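Tilten Student Robotics Project
Progress report to the Gamon Fund
Reporting period: January through May

1. Where the project stands

The two-arm table is built and in regular use. When we wrote the last report the frame was up but only one arm was mounted, and that arm could not hold a position for more than a few minutes before the shoulder servo shut itself off. Both arms now run for a full club session. The shutdowns were traced to an undersized power supply, which was replaced in February out of the equipment line.

The club meets twice a week after school, from 3:30 to 5:30, with an extra session before competition deadlines. Students work in two teams. The hardware team looks after the arms, wiring and table. The software team handles calibration, recording and training. Several students moved from one team to the other in March, and we let them, although it cost us time in retraining.

2. Work completed

Calibration. Each arm is calibrated at the start of a session using a routine the students wrote. It used to take most of half an hour and now takes under ten minutes. The routine still has to be repeated if a gripper is removed.

Recording. The Gamon grant agreement asked for 1,000 recorded demonstrations by the end of the school year. As of this report the students have recorded 1,459. Of these, 416 were thrown out on review. The most common faults were a dropped object, an operator restarting partway through, and a cable catching on the table edge. That leaves 1,043 usable, which meets the target.

Tasks. The demonstrations cover three tasks: picking up a small part and placing it in a basket, passing a part from one gripper to the other, and setting a part down on a marked position. The first task makes up more than half of the usable set. The handover task has 339 usable recordings and is the one the students want to build on next year.

Software. The first trained model was tested in April on the pick-and-place task. It completed the task in a little over half of the trials when the part started near the middle of the table. Results were poor when the part started near an edge. The students believe the recordings do not have enough variety in starting position, and the April and May sessions were planned with that in mind.

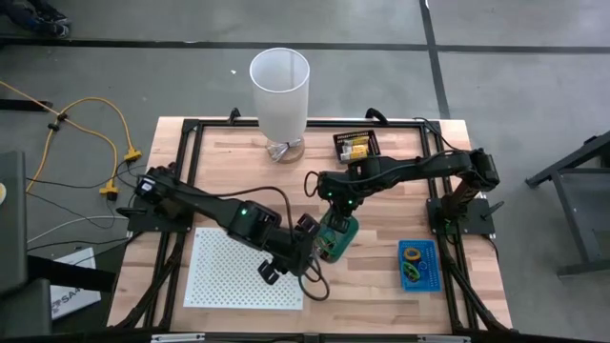 The two-arm table during a club session, with the right gripper holding a part.

3. Equipment and parts

Both arms are supported by the aluminum frame around the wooden top. The students chose a butcher-block top over the metal one in the original plan — it was cheaper, and it can be drilled again when a mount has to move. The mounts have already moved once.

Small parts for the tasks are mostly things the club already had or was given. Chauhan Supply donated a box of scrap electronics and a set of baskets and trays. We have not needed to spend from the task materials line, and we ask permission to move what is left in it to spare servos.

Four servos failed during the period. Three were wrist servos and one was a gripper servo. All were replaced from stock, and we now have one spare on the shelf. A replacement takes up to 100 minutes including recalibration, so a failure early in a session generally ends recording on that arm for the day.

4. Competition

The club entered the regional Jedis Challenge in the manipulation category and placed sixth. The table was transported in two pieces and reassembled at the venue. One arm was out of calibration for the first round and scored no points. The second and third rounds went as they had in practice. The judges' written comments praised the students' logbook and marked them down for slow cycle time.

5. Problems and delays

Cable management has taken more time than planned. The hardware team has rerouted the arm cables three times. The current layout is better than the earlier ones, but slack near the wrists can still get in the way on long reaches.

The handover task fell behind schedule by about a month. It needs two operators working together, and attendance dropped in March because of the spring sports season. We moved two sessions to late April to make up part of the gap.

Room access is also limited. The project shares a lab with other classes, and anything left on the table overnight has to be cleared before first period.

6. Plans for the next period

The software team will retrain the pick-and-place model on the full usable set and test it with edge positions included. The hardware team will rebuild the wrist cable routing and write a step-by-step servo replacement guide for new members. Recording for the handover task will resume in September.

We plan to enter the Jedis Challenge again. Practice for it will start earlier, and calibration at the venue will be rehearsed at least twice beforehand.

7. Requests to the funder

Approval to move the unspent task materials balance to spare servos.
Approval to keep the table at Tilten over the summer for a two-week student session in July.

The budget sheet and the recording log are attached separately.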